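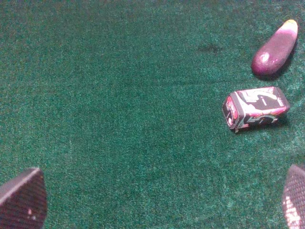 The green felt has been on the play table since June, and it has held up well enough. Crumbs brush off it and toys don't slide. There's a small dark mark on it now, up past the eggplant and the little car with the 5 on it, and cold water is next on my list to try. I paid 2 dollars a sheet at Wiledby – good value for the colour.

The toy vegetables live in the Osia tub, mostly. 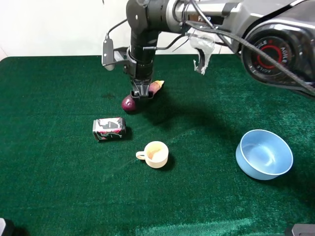 Eggplant and sweet potato on the felt.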